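Jun 25, 2021

Workshop notebook - community radio desk, asylum series (working title still "Lernance letters")

Audio first. Re-cut part two from the raw interview files, the old mixdown had hum at 60 all the way through. Notch filter took most of it. Left a little in under the pastor's answer, his voice went thin without it. Checked on the bad speakers and on phone. OK on both.

Length now 19 minutes, slot is 19 minutes, so no room for the choir at the end. Vasiliki will want the choir. Talk to her before she hears it from the rundown.

Translation: had the family's statement read again by second reader. 11 places where the two versions differ. Most are small (tense, word order). One matters - first version says the congregation "promised" housing, second says "offered". Script goes with offered untill someone checks the tape.

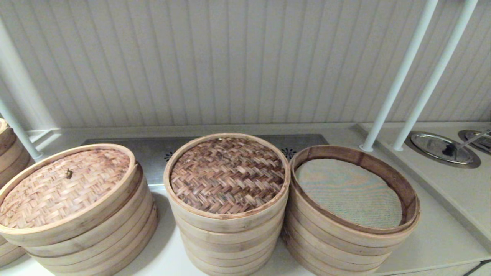 Do we name the town where the family is staying now?
The sponsors asked us to leave it out until the hearing is over, so the script says "a town up north" and the web copy has to match.

Went thru web copy for that. Found the town name in two captions and in the file title of the transcript. Fixed all three. Wim to look at the podcast feed as well, old episode notes may still carry it.

Sponsor group numbers: 123 signatures on the letter from the Galanis Street parish, sent to the immigration ministry in October. Have the scan. Three congregations signed on afterwards but only one in writing, so say one. Call the other two Monday.
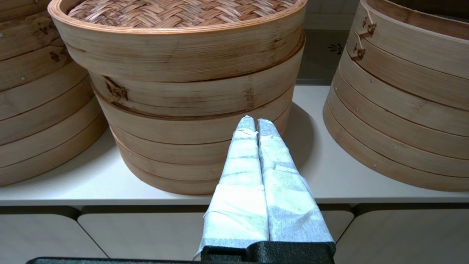

Center stack of bamboo steamers, with one on either side.

Legal note from Wim De Bruijn, by phone, my shorthand so check with him:
- fine to say charges were dropped, we have the court paper
- not fine to say who brought the complaint
- "fled" ok if attributed to her, otherwise "left"

Changed "fled" to "left" in the intro, kept it in her own clip.

Grimex recorder ate another card. Same error as last week, 3 files unreadable, all room tone luckily. Not using it for the bishop interview. Take the old Grarden and spare batteries.

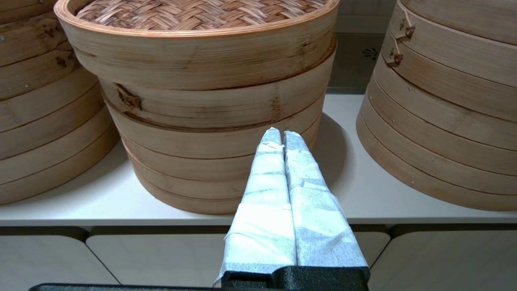 Levels on the bishop's phone clip are still too low against narration, brought it up 3 dB and it breathes a bit between sentences. Try the gate again tomorrow with fresh ears. If no good, paraphrase him and keep just the last line, the one on open doors.

To do
- Vasiliki Mitsotakis-Vlachou: voice the new intro, two takes, slower
- pronuciation list to the night presenter
- ask ministry press office for a reply again, last email had no answer
- backup of session to the second drive, labeled this time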